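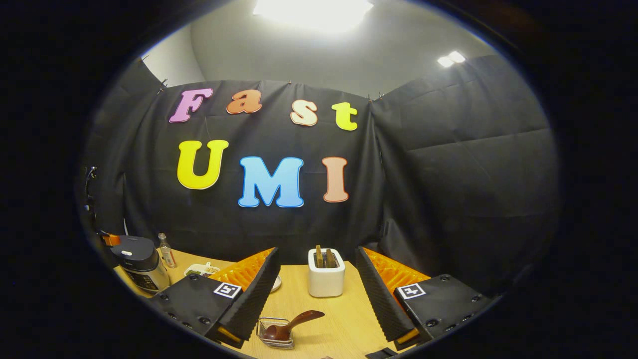

목재 상판 작업대의 아침 식사 준비 구성. 토스터, 전기밥솥, 철망 바구니와 갈색 숟가락.

Feletti 가사 작업 평가 세트
주방편 / 연구기관 및 교육기관용

제품 개요
Feletti 가사 작업 평가 세트는 조작 로봇이 일상적인 주방 일을 어느 수준까지 수행할 수 있는지 점검하기 위한 과제 묶음입니다. 과제 카드 40종, 채점표, 배치 안내서로 구성되며, 가전과 식기는 사용 기관이 보유한 일반 제품을 그대로 활용합니다. 로봇 본체와 제어 소프트웨어는 포함되지 않습니다.

평가의 관점
가사 로봇의 실용화 여부에 관한 문의가 꾸준히 접수되고 있습니다. 당사의 판단으로는, 정해진 위치의 물건을 집어 옮기는 일은 이미 평가 대상으로 삼을 만한 단계에 이르렀으나 한 끼 식사를 처음부터 끝까지 맡기기에는 이릅니다. 숟가락처럼 얇고 미끄러운 물건, 구운 빵처럼 쉽게 부서지는 음식은 여전히 까다로운 과제에 속합니다. 본 세트는 이러한 차이가 점수에 드러나도록 단일 동작과 연속 동작을 구분하여 채점합니다.

밥솥 과제군
밥솥 과제는 뚜껑 열기, 내용물 확인, 밥 푸기, 뚜껑 닫기의 네 단계로 나뉩니다. 단계마다 100점을 만점으로 하며, 사람이 개입한 단계는 0점으로 처리합니다.
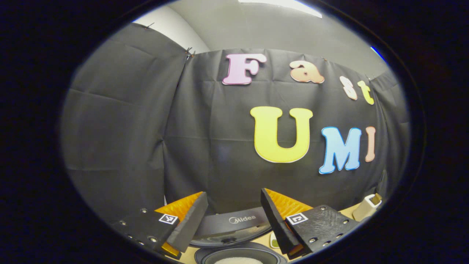 밥 푸기 단계에서는 밥알이 솥 밖으로 떨어진 정도와 주걱을 내려놓은 위치를 함께 기록합니다. 뚜껑의 구조와 열림 각도는 제품마다 다르므로, 기관 간 결과를 비교할 때에는 사용한 밥솥의 모델명을 반드시 병기하여 주십시오.

적용 사례
Vuorinen 시험실은 본 세트로 176회의 시행을 진행하였습니다. 단일 동작의 점수는 안정적이었던 반면, 연속 동작에서는 앞 단계의 작은 위치 오차가 뒤 단계의 실패로 이어지는 경우가 많았습니다. 현장 작업용 Skistora 편은 부품 분류와 상자 포장 과제를 다루며 별도로 판매합니다.

구성 및 주문
과제 카드 40종, 채점표 200매, 배치 안내서 1부
공급: Zurkorport
납품: 4월 주문분부터 개정판 채점표 적용
견적은 기관 명의의 서면 요청에 한하여 발급합니다. 채점표는 추가 구매가 가능하며, 과제 카드의 낱장 판매는 하지 않습니다.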